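Ticket: Nakpan recipe site, print view drops the last ingredients
Opened: April 11, 2021
Status: open, waiting on the theme folks
Running log by the site admin

Okay, starting a log because I've now explained this twice in chat and I'd like to just point people here instead. We run the Nakpan recipe site on the Flunik theme, and when somebody hits Print on a recipe, the ingredient list gets chopped. The page on screen looks fine. The print preview looks fine too, right up until the list is long enough to reach the bottom of page one, and then everything after that line is gone. Page two starts with step one of the method like nothing happened!

First report came in March, from a reader whose fish stew had no salt in it (sorry, reader). I figured it was her printer. Then two more came in, same thing, different recipes.

Test 1. Printed the stew recipe from Firefox and from Chrome on my laptop. Chrome cuts it, Firefox doesn't. Paper size makes no difference, I tried letter and A4.

Test 2. Turned off the print add-on completely. Still cut. So it's in the theme and I owe the add-on people an apology, because I'd already sent them a grumpy message.

Test 3. Made a dummy recipe with 60 ingredients called "line 1," "line 2" and so on, and printed it with and without a header in case the height matters.

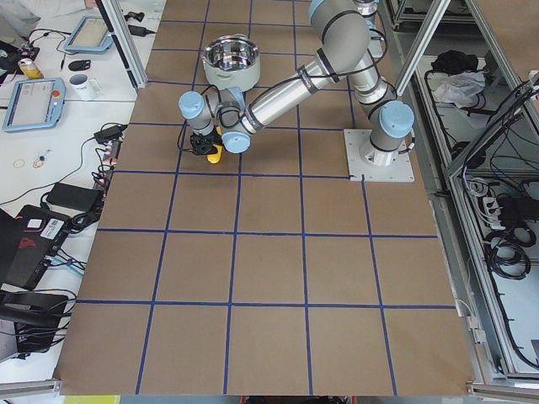 Header photo on the dummy recipe, taped table and arm

Photo height does matter, kind of. Without a header the list gets further down before it's cut, which makes sense, there's more room on the page. But it's always cut at the page edge. So it's a page break problem and has nothing to do with how many ingredients there are.

Test 4. Went digging in the Flunik print stylesheet, all 1,687 lines of it. Line 166 puts the ingredient box in a flex container with overflow hidden. I'm no CSS wizard but that looked fishy to me. I overrode it in the custom CSS box with overflow visible and display block, cleared the cache, printed again. All the ingredients came out! I did a small dance.

Test 5. Same fix, second dummy recipe. 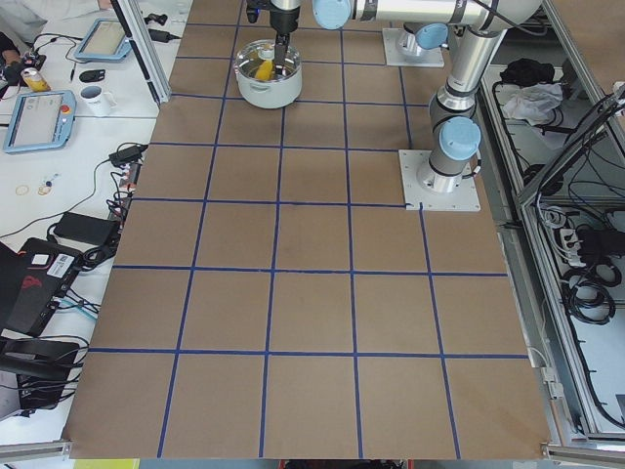

Second dummy header, white pot with something yellow in it

Also good in Chrome. Except now the servings box has slid underneath the header photo and sits on top of the title. Ugh. It was relying on that flex container to stay off to the right.

Test 6. Tried floating the servings box right with 30 pixels of margin. Works on letter, overlaps again on A4. Tried putting it below the title, which looks a bit plain but prints the same on both. Leaving it like that.

Then I printed it once more to see if anything would change with the spacing.

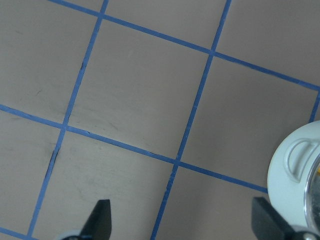

No change, the spacing came out the same as before, so I've stopped fiddling with photos and deleted all the dummy recipes except the first one. Please don't delete that one, I still need it.

Where it's at now: the custom CSS is live on Nakpan. I have NOT put it on the Narurbridge site yet, and that one's on an older Flunik version, so the line numbers won't match. If you're the one doing it, search for the ingredient box class and skip the line number.

Sent the whole thing to Flunik support with both printouts scanned. Got the auto reply so far. If they ship a fix, take my override out before you update or the servings box will probably jump around again.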